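Good Practice Starts Before the Recording

January 5, 2024

At Stura we collected 2000 demonstrations with hand-held grippers last year, and in May we had to throw away nearly 30 of every 100 from one table. The tools were fine. Two operators had different ideas of what a finished task is, and our rule book said nothing on this point.

I believe a short written rule for each table is worth more than a long general standard. The draft from Drindier has 33 pages, and I respect the work in it, but a person who stands with the gripper in the hand will not read them.

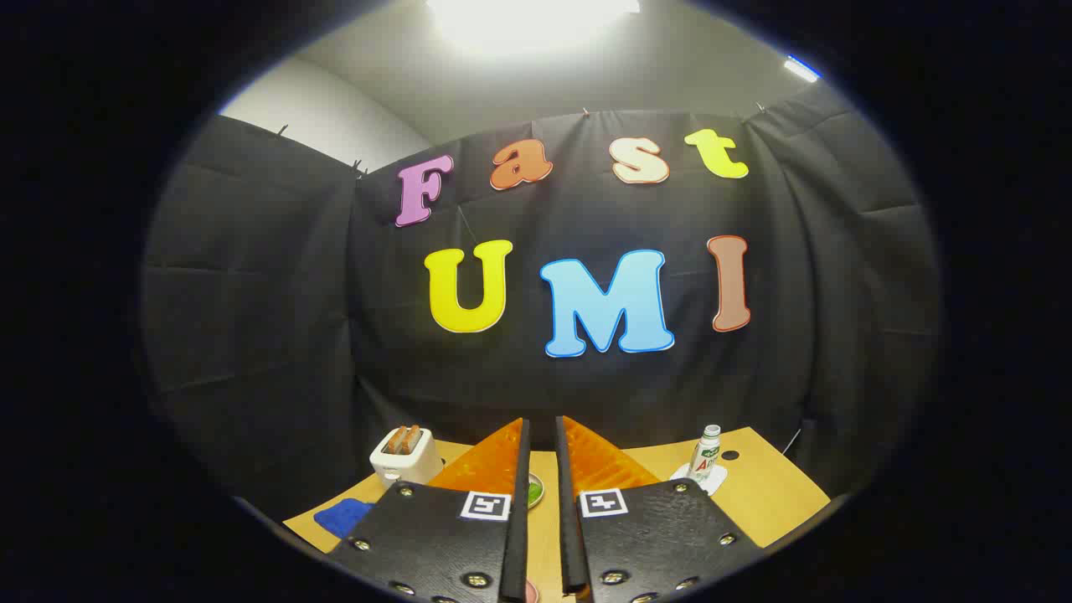

What I would put in the rule

Check that both markers on the fingers are clean and can be seen. Write down which objects are on the table, also the small ones, and do not change them in the middle of a set. Stop after five failed tries and call a colleague.

My friends at Geagea say such rules make the data too uniform. I agree with half of this. Variety is good when it is planned and noted, and the note should travel together with the data.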